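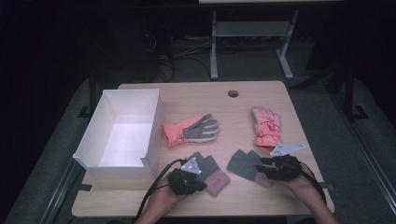
Our project set out to test a claim that most schools with a lost and found seem to believe: that if you give people a better box, more of their things will go home with them. The claim comes up in nearly every how-to guide we read, and it is almost never backed by anything. Children's winter gloves are a good place to start, being small, cheap and easy to drop. A pink pair on a table next to an open white box is easy to recognize if you already know whose they are, and close to useless as evidence if you don't. There is no name to read on a glove like that unless a parent has put one there, and a patch on the back only helps a person who remembers the patch.

Student project report, Zirneveck Middle School
April
By the Lost Property group, grade 8

Why we doubted it

Our school bought into a program called Saha two winters ago. Saha is a set of labels, a poster and a weekly email with a list of what has been found. The flyer that came with it says schools see "dramatic" improvement. We looked for what dramatic meant and could not find a number. The flyer also says that students "take ownership," which we could not think of a way to measure, so we left it out.

The older system was a bin by the gym door. Everyone we talked to agreed that the bin was bad. It smelled, and things at the bottom stayed at the bottom. But "the bin was bad" and "the new system is good" are two separate statements, and most adults we interviewed treated them as one.

What we did

We used the office log, which lists every item handed in and whether it was claimed. The log goes back to before Saha. It has 600 entries we could read. Some pages were water damaged and we skipped them, which is a weakness, and we don't know if the skipped pages were different from the rest.

We sorted the entries into clothing, bottles and lunch containers, school supplies, and other. Then we compared the claimed items before and after the change. We also ran a small test of our own. For 3 weeks we left things as they were, and for the next 3 weeks we stopped the weekly email but kept the labels and the poster. The office agreed to this as long as phones and glasses were still announced the normal way, so those were left out of our test.

We wanted to compare our results with Plado Elementary, which feeds into our school and never joined the program. They keep no log at all. One of the office staff there told us that "it all gets claimed in the end," and then showed us a closet that did not support this.

What we found

Claims did go up after Saha started. If we had stopped there, this would have been a short and cheerful report. But the rise was almost all in bottles and lunch containers, and the same fall the cafeteria began making students write their names on those. Gloves, hats and scarves barely changed. Single gloves were the worst item in the whole log. We think people give up on one glove faster than they give up on two, though the log can't tell us what anyone was thinking.

Stopping the email made no difference we could see. Three weeks is short, and the weather warmed up during the second half, so fewer coats and gloves were coming in anyway. We should have run it in the fall. Still, we sent a survey to 80 families asking if they read the email, and most of the ones who answered said they did not open it. A few did not know it existed. One family wrote that they had been getting it for a sibling who graduated.

The thing that did seem to matter was names. Items with a name written on them were usually claimed, under the old bin and under the new system alike. This is boring, and it costs a marker. We also can't say that the name is what caused it. Families who label gloves may be the same families who come looking for them, and we had no fair way to separate the two.

Problems with our own work

The log was filled in by different people with different habits. One of them wrote "jacket" for everything with sleeves. "Claimed" sometimes meant that the owner came, and sometimes meant that a student said "that's mine" and walked off with it. We have no idea how often that was true. We also picked the four categories ourselves, and when we moved hats from "clothing" to "other" as a check, the clothing result looked a little better for Saha. We moved them back because a hat is clothing.

Our survey went home on paper, in backpacks. Families who never look in backpacks are probably the same ones who lose track of gloves, so they are likely missing from our answers.

What we would suggest

We do not think the school should pay to renew Saha next year based on what is in the log. We are not saying it does harm. The labels are fine. If the school wants to keep something, keep the log, and agree on what "claimed" means before September. The district supply catalog from Maduvton sells a clear-front cabinet that two teachers told us would "solve it." Maybe it would — we would like to see it tried in one hallway first, with somebody writing down the results.

Unclaimed items from this winter go to donation at the end of the term.

Zirneveck Middle School Student Projects | Contact the main office | Copyright Zirneveck Middle School | Back to top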